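Moving to a ground floor flat – how do you keep it warm without a big bill?

Riva Home Forum > Heating and Insulation

yhon_ayala
2024-08-29
Hello everyone. In January I will move from the third floor to the ground floor of a house in Stinitz. The apartment is 109 square meters and the floor is tile over concrete, with an unheated cellar below. The previous tenant told me the bedroom never became really warm, and she paid 310 a month for gas in the worst part of winter. I pay less than half of that now, but I have neighbors below me who heat my floor for free.

My landlord allows changes which can be removed later. I have a quote from a local firm, Ticona, for insulating the cellar ceiling from below with boards. It is 2,949 including work. The landlord would pay half. Is it a good use of my money if I stay maybe five years? Or should I buy thick rugs and good curtains and be done?

Please excuse my English, I learned it mostly from manuals.

marrowbone
Your English is fine. Do the cellar ceiling. Cold comes up through a slab all winter and rugs only hide it from your feet. We did ours six years ago and the kitchen floor is the first thing visitors notice.

tilda_k
I don't agree with marrowbone. It is the landlord's building. If he wants a better building he can pay for all of it. Spend 259 on a wool rug with a felt underlay, put a door brush on the front door, and see how one winter goes. You can always do the cellar after.

yhon_ayala
Thank you both. About the rug: I have read that felt underlay on tile can become damp from below if the tile is very cold. Did somebody have this problem? In the bedroom I want to cover nearly the whole floor, so I would not lift it often.
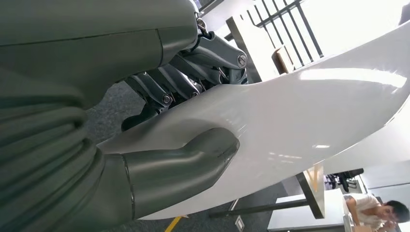

I also forgot to say that the bedroom has two outside walls, and the bed can only stand against one of them. The other wall has the radiator and the window. So I ask also about the wall behind the bed, not only the floor.

oldpipes
Leave a gap behind the bed. A hand's width is enough, more if you have the space. In my first place I pushed the headboard tight to the wall, and by spring there was black mold in the shape of the headboard. The wall was not even very cold, the air just could not move.

And yes, felt on cold tile can get damp. Lift a corner every few weeks and feel under it. If it is damp, hang the rug somewhere for a day and turn the heating up a little.

tilda_k
OK, I did not think of the wall to wall case. For a smaller rug in the middle of the room I have never had damp, but my cellar is dry and has the boiler in it.

marrowbone
Which is my point. A boiler in the cellar is heating your floor, tilda. Yhon has no such thing.

tilda_k
Fair. I still would not pay half for someone else's ceiling. At least ask for it in the rent agreement, for example no increase for three years.

zed_from_zarosar
We had the same question in Zarosar with a rented ground floor. Some things to ask before you sign:

How thick are the boards? Our first quote looked cheap and then we saw it was for very thin ones.
Do they also do the pipes? Bare heating pipes in a cold cellar lose a lot.
Who moves the shelves and bicycles of the other tenants? With us this took longer than the insulation.
Is there enough height left to open the cellar door?

yhon_ayala
These are very useful questions. I looked at the quote again and the pipes are not in it. The thickness is written, 8 cm, but there is nothing about the door. I think it opens to the inside, so I must measure.

The idea of tilda_k about the rent is also good – I will write to the landlord this week, and in the same letter I will ask about the pipes.

oldpipes
8 cm is decent. Pipe foam you can do yourself in an afternoon with a bread knife. Measure the outside diameter of the pipe first, I bought the wrong size twice.

marrowbone
Tell us what the landlord answers.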